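Opinion | Marketing & Small Business

Why I've gone off the big launch

April 4, 2026

I spent most of last July helping a friend's shop get ready for a launch, and I've had a bee in my bonnet about launches ever since. You know the sort of thing I mean. The countdown on the home page, the teaser posts, the email with a subject line like "It's nearly here..." and then, on the day itself, a burst of confetti and a discount code. We did the lot! We even had a playlist.

The shop is called Gilleck and it sells kitchen bits and bobs, mostly online. Elsa Magnusson runs it from a unit behind her house and she'd put aside £2000 for the new range, which for her is serious money. Nearly all of it went on adverts in the week before and the week after. I was the one who told her to do that, so I'm not pointing fingers at anybody but myself.

The adverts did bring people in. They looked around, a few of them bought something, and then they wandered off again and we had nothing left to say to them (or spend on them). By the third week Elsa was asking me what the plan was and I was making vague noises about "building on the momentum". There wasn't any momentum. There was a folder of graphics with the wrong date on.

I think a lot of us in marketing love a launch for our own sakes. It has a deadline, it gives you something to put in the portfolio, and clients enjoy it because it feels like an event. Writing a decent product page is dull by comparison. So is answering the same question about delivery for the umpteenth time, and so is sending a plain, useful email every other Tuesday to people who have already bought from you. But when I look back at the clients who've stuck with me and done well, that's the stuff they were doing.
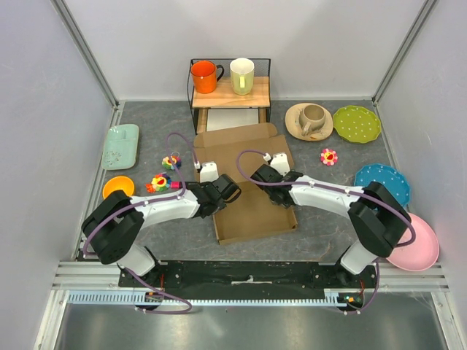
What I'd spend the money on instead

If Elsa gave me that budget again, I'd split it over 16 weeks and keep most of it back until I knew what customers were asking for. I'd pay somebody to rewrite the 8 pages that get nearly all the visits. I'd sort out the order confirmation email, which every single customer opens and which, at Gilleck, still said "Thank you for you order" until September. (My fault again – I'd read it dozens of times.)

And I'd put a bit into adverts, yes, because I'm not daft. Small ones, running quietly, that can be changed on a Wednesday afternoon without a meeting.

Emrys Hughes, who I used to share an office with, thinks I'm being a misery about this. His argument is that a launch gives a small firm courage. People finish things when there's a date on the wall, and he reckons Zelley, the booking tool he works on, would still be a sketch in a notebook without one. Fair enough, I can see that. Have the date, then, and have the cake as well. I just don't see why the customer needs to be dragged through ten days of countdown to get there.

He also says that 90 days is the least you should wait before judging any campaign, and there I agree with him completely. Most launches I've worked on were judged by the Monday.

Elsa has another range coming this summer. She's going to put it on the site, tell her regulars and see what they say. I've offered to proofread the emails, and she's asked if someone else could do it.

Print this article | E-mail this to a friend

Related in Marketing & Small Business
Do your customers really want a newsletter?
Andel and Owen: two small brands, two very different home pages
How to brief a freelance copywriter
Readers' letters: the trouble with discount codes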